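The Trudier Roll-Up Summer Mat

Item 756. Single and double sizes. Sold by Drotport, posted on weekdays.

I've been selling bedding for long enough to have opinions about nearly all of it, and the Trudier is the one I nag my own family about. It's a woven sleeping mat that goes on top of your ordinary mattress (or straight on the floor, if you're that sort of sleeper) and it makes a hot night a good deal more bearable. That's the whole pitch, really. You lie on it, the air gets underneath you a bit, and you stop sticking to the sheet.

I came to these mats late. My first one was a Nakpan, bought in a panic one June when the upstairs bedroom had turned into an oven, and I loved it for a fortnight before the edging started to come away. So when I began stocking mats myself I was very fussy about edges! The Trudier has a wide cotton binding, stitched twice, and it's turned right over the ends so nothing scratchy pokes out at your ankles. I slept on the sample all summer before I ordered any more.

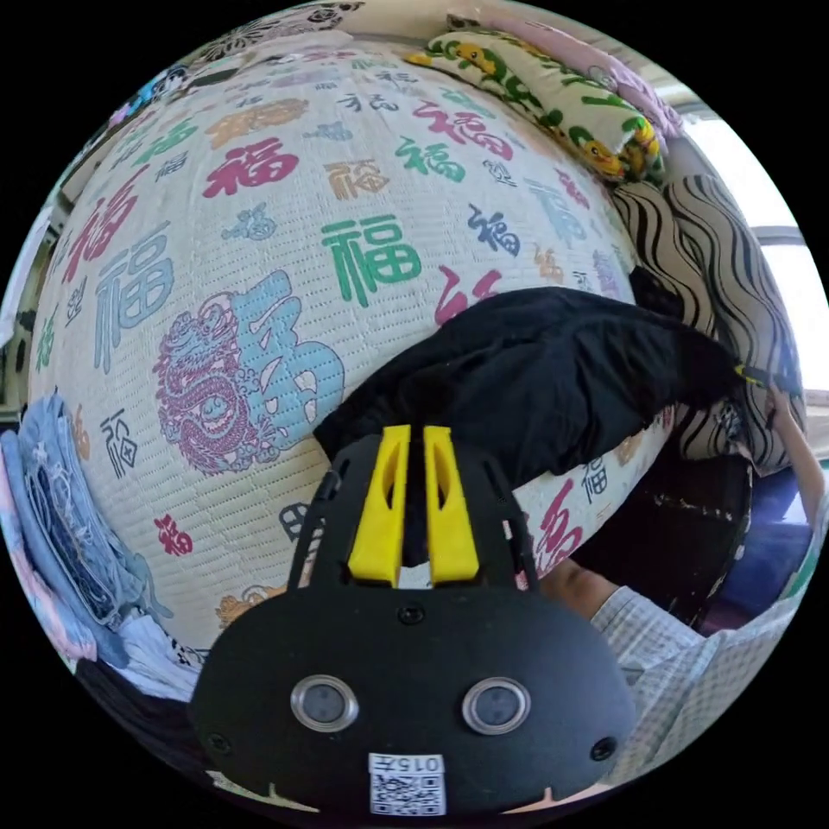
Sizes next, as that's what most people write to ask me. The single is 100 cm wide and the double is 155 cm wide, and both are long enough for a standard British bed with a little to spare at the foot. If you have a king size, the double will leave a strip of bare mattress down each side. Some people don't mind that at all. My sister minds it terribly and has two singles side by side instead, tied together with tape at the corners.

It comes rolled, and it'll want to stay rolled for a day or two. Please don't iron it! Lay it out flat, face down, and put something heavy and clean along each end (I use the big atlas and a stack of old magazines). By the second evening it should be lying nicely. If one corner is stubborn, wipe the back of it with a barely damp cloth and weigh it down again overnight.

What's it like to sleep on? Firmer than a sheet, obviously, and it makes a faint rustle when you turn over, which I noticed for three nights and then never again. The ribs run across the mat. I like to have it directly under me with no sheet on top, though I do put a thin cotton one over it in September when the nights begin to cool. Children seem to take to it straight away. Cats too, I'm afraid, so keep the bedroom door shut if yours is a scratcher.

Looking after it is easy enough:

Wipe it down once a week with a cloth wrung out in warm water.
Dry it flat, out of strong sun.
Spills want blotting straight away, with no scrubbing.
Never put it in a washing machine or a tumble dryer.
Roll it for storage with the patterned side facing out. Don't fold it.

I'd add that you should make quite sure it's dry before you put it away for the winter. I leave mine on the airer in the spare room for two days and then roll it round a cardboard tube from a roll of wrapping paper, with an old pillowcase pulled over the lot. It lives on top of the wardrobe until spring.

The other question I get is how it compares with the Trister, the cheaper mat we also sell. The Trister is thinner and lighter and it's a decent thing for camping or for a visitor's bed. It has a narrow taped edge, though, and I wouldn't choose it for every night of the summer. If you're buying one mat for your own bed, spend the extra. If you want a couple to keep in a cupboard for when the cousins come, the Trister will do you fine.

Patterns vary from batch to batch and I can't hold a particular one back for you, but do put a note on your order if you'd like something plain or something lively and I'll dig through the shelf. Pillow mats to go with it are sold separately, in packs of 4, and they sell out by the middle of summer pretty much every year. You have been warned.
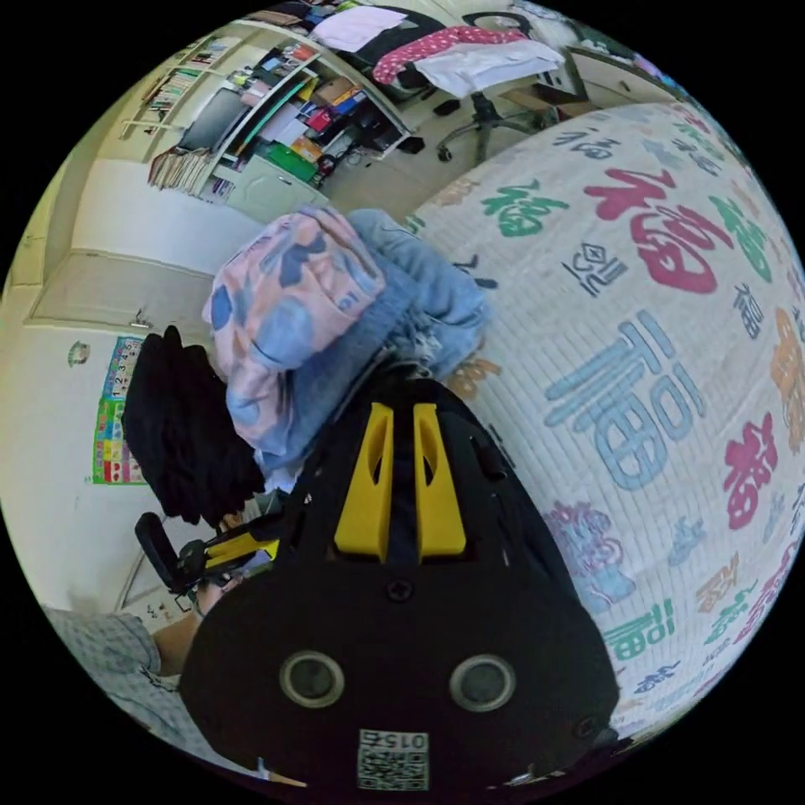

Paweena Intarasuk wrote in to say that she has had hers on the double bed for three summers and the binding is still sound, but she thinks I ought to be stricter about the drying. She once rolled hers up slightly damp after a wipe-down and had to air it for a week on the balcony before the musty smell went. She also puts a thin blanket between the mat and the mattress, which stops it sliding about, and she'd rather I told people that before they bought those rubber grips.

She's quite right about the blanket, and I've started doing the same. An old fleece throw works well. The rubber grips left marks on my mattress, so I've stopped selling them.

Returns are fine within the month so long as the mat hasn't been slept on. Roll it back up the way it came, pop it in its sleeve and use the label in the parcel. If the binding gives way in the first year, send me a photo of the stitching and I'll post you another one.

Page last updated October 26, 2022. Singles are in stock now, and doubles are back in the spring.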